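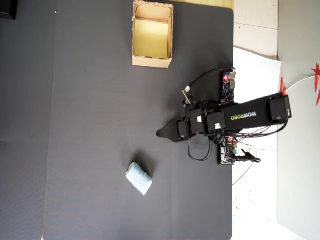 Fig. 1. WOWROBO arm on the bench mat, with the cardboard box and the blue cloth bundle.

Unit 4: Judging a low-cost arm kit before you buy
Course notes, Miltwood evening program
Instructor: Kamonchanok Rungrueang

Bring these notes to the August lab. We review one small desktop arm as a buyer would, then write a one-page recommendation.

4.1 What to look at first

Start with the joints. In Fig. 1 the servos are black housings, one at the base end of the long link and three more toward the gripper. Note which of them carry labels. If a motor fails, the label is the first thing a supplier will ask about.

Next, the electronics. The boards sit in the open on either side of the arm, and the red LED is lit on one of them. Open boards are easy to probe and easy to short. Keep metal tools off the mat while power is on.

Then the cables. Trace each one by hand with the power off. Look for the loop hanging below the wrist and ask whether it could snag on the box at full reach — write down your answer before you move anything.

4.2 The task

Pick up the soft bundle and put it in the box. The box has no lid, and its walls are what the gripper has to clear. A soft item forgives a poor grip, so repeat the task with the hard block from your Van Dusen parts tray. Do 13 tries with each and record every miss.

4.3 Scoring sheet

Setup time, in minutes
Misses, soft item
Misses, hard item
Cable snags
Quality of the printed guide (0 to 3)
Spare parts listed by the seller (yes/no)

Hand in the sheet with your recommendation to Room 2717. Students comparing against the Truvau kit should use a second sheet and keep the box in the same spot.

Reading for next unit: Brutmont handout, sections 1 and 2.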